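Smoke alarm checks move to a fixed schedule at Umali Court

Published 8 March 2026

Owners and tenants at Umali Court will have their smoke alarms inspected on a fixed yearly schedule under a revised building rule adopted by the owners' association. The rule replaces the previous arrangement, under which each owner arranged testing and sent a signed form to the building manager, Lenudis Property Services.

The revised rule applies to every lot in both towers, including lots that are vacant, under renovation or let on short-term agreements. It covers alarms inside the lot only. Detectors in hallways, stairwells and the parking garage are part of the common fire system and remain under the existing service contract with Detine Fire.

An alarm must be fitted in each bedroom and in the hallway or open area that serves the bedrooms. Lots on two levels must have at least one alarm on each level, even where the upper level has no bedroom. Alarms within a lot must be interconnected so that when one sounds, all of them sound. A wired or wireless connection is acceptable. Mixed systems are acceptable if the technician can show that a signal passes between the two types in both directions.

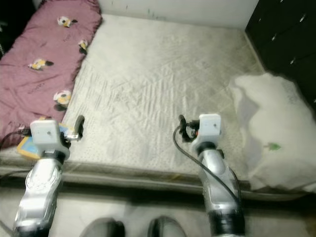
Battery-only alarms with a removable battery will no longer be accepted. An owner may install either a unit wired to the building supply with a backup battery, or a unit with a sealed long-life battery. Any alarm that has passed the replacement date printed on its base must be changed, whether or not it passes the test. Where no date can be read, the alarm is treated as expired.

Placement is also covered. Ceiling mounting is required unless the ceiling is a heated slab, in which case the technician will mark a wall position. Alarms may not be painted, covered or fitted inside a closet. Furniture should be arranged so that a stepladder can be set up under each unit.

Eduardo Sison, building manager for Lenudis, said the change follows a review of the forms received last year. Of 250 lots, 17 had no form on file and 13 had forms that listed alarms past their replacement date.

"The form told us a test had been done. It did not tell us which alarm was tested or how old it was," Sison said. "The new record is by room and by serial number."
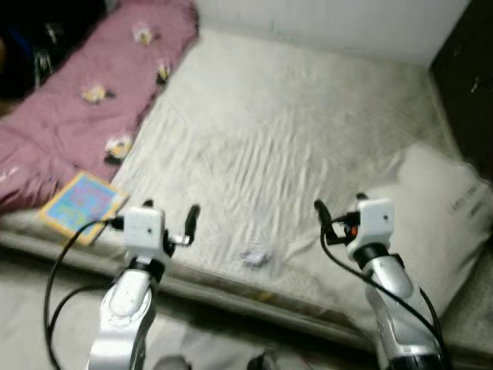

Umali Court Owners' Association | Building Safety and Compliance

Inspections start in the north tower and move down from the top floor. The south tower follows in August. Written notice will be delivered 4 weeks before the visit, and residents may change the time once at no charge. A missed visit will be billed to the lot owner at the contractor's call-out rate.

Technicians will test each unit, record its serial number and replacement date, and check the interconnection. They will not replace alarms during the visit. Owners of lots that fail will receive a written list of defects and must arrange the work with a licensed electrician or, for sealed-battery units, a person approved by the building manager.

Sivaprasad Pisharody, who prepared the technical notes attached to the rule, said owners planning a renovation should submit their alarm layout with the renovation request. Moving a bedroom wall can change the number of alarms needed, and the layout is checked before work is approved.

The full rule and technical notes are available at the management office on Jokholm Street or through the resident portal.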